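Open day at the Cultemgate recycling hall

The flyer promised "a full look at where your electronics go." I have been to enough open days to know that a full look usually means a hallway and a sandwich. Cultemgate did better than that, though I left with more doubts than I brought.

The hall is on the old Driritz road, past the tile warehouse, and visitors in May get a yellow vest and a sticker. Our guide was Feven Tilahun, the plant's operations lead, who was brisk and knew her stuff. She told us the site takes in 134 tons a month from drop-off points in the county. When a man behind me asked how much of that is resold as working equipment, she said it depended on the season. He asked again and got the same answer in a longer form.

We started at receiving, where everything is weighed, and moved on to sorting. Monitors go one way, printers another. Printers are apparently hated by everyone who works here, and I believed that part completely. There were posters on the wall saying 200 jobs would come to the valley by the time the second line opened. The number working there now is 34.

The dismantling section was the best stop. Older desktops are still worth opening by hand, we were told, for the steel, the copper and the boards. Newer laptops are glued shut and mostly get shredded, a fact that got one sentence and deserved ten.

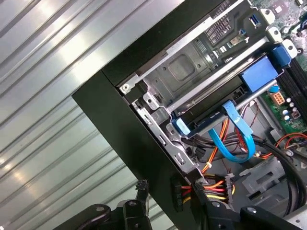 So where do the circuit boards end up?
They are boxed and sold to a smelter through a broker called Amaral, and the plant doesn't publish which smelter.

I asked Cauã Godoy, who handles sales, why not. He said the contracts were private. Fine, but the big sign at the gate says "Every Part Traced," and I'd like one of those two things to give way.

Hard drives were next. There is a locked cage and a logbook, and you can pay extra for a certificate of destruction. I asked what happens if you don't pay. They are destroyed anyway, he said, so I am not sure what the certificate buys besides paper.

The tour ended with coffee and a short film about Grornolov, the sister plant, with a lot of drone shots of trees. I skipped the last 2 minutes to beat the line at the parking lot exit.

Worth going? If you have kids who like loud machines, sure. Bring your own ear plugs, the foam ones at the desk are useless. I dropped off a dead scanner on my way out and got a receipt with the weight on it.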